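Naomi Barasa
Sun 16 April

Two weeks with the Giltis two-arm kit on loan. Notes below, numbered as I go. I paid the shipping both ways and nothing else.

1/ What you get: two arms, a base rail, two grippers, power supplies, a cable bag and a license for Skarkeck, the control software. No table and no computer. The quick start sheet assumes you own both, plus a torque driver.

2/ Assembly took an afternoon. The rail went on first, then the arm bases, then the cables. The base bolts are easy to reach until the second arm is on. Do both bases before you fit either upper link. The sheet has this in the wrong order.

3/ Cable management is the weak point of the hardware. The supplied clips hold if the cable is dead straight and let go if it has any twist in it. I replaced the ones near the elbows on day two.

4/ Skarkeck installs cleanly. Calibration is a guided routine, one arm at a time, and it saves the result per arm – swap the arms on the rail and you start over. The log file is readable, with plain timestamps and joint names. I wish that were normal.

5/ Teaching is by hand. You move the arms through the task, save the run, and repeat. Giltis suggests 80 runs for a simple fold. At 80, mine was fine on hand towels and poor on anything with sleeves.

6/ I kept going to 500 on mixed clothes. That is a lot of evenings. Sleeves got better. Thin knits didn't, and I suspect the jaws more than the training. They close flat and want something with a little body to it.

7/ Noise: a low whine when holding position, louder with the arms reached out. You can talk over it. I would not want it in the next room at night.

8/ Dark fabric on a warm brown table works better than I expected for edge finding. Black on black is a different matter. If your garments overlap in the pile, separate them yourself for now.

9/ The two-ended hold is the part I'd pay for. Both grippers take an end and keep the cloth stretched between them, and Skarkeck treats the pair as one motion with a shared speed limit. Setting that up by hand on my old Gruvamlow arms took me most of a month.

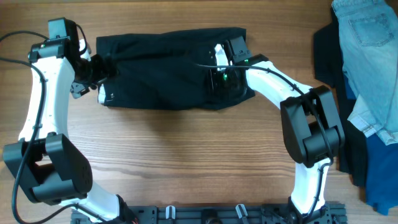

Ndung'u: Does the shared limit still apply if one gripper loses its end? On my older Skarkeck build the other arm kept pulling.

10/ Good question. On the current build both arms stop and you get a fault you have to clear by hand. I forced it 12 times by tugging a corner free and it stopped every time. Check your version before you rely on it.

11/ Returning the kit this week. I'd buy it for towels and pants. For knitwear I'd wait for different jaws. Calibration files and my run settings are going up once I've cleaned out the folder names.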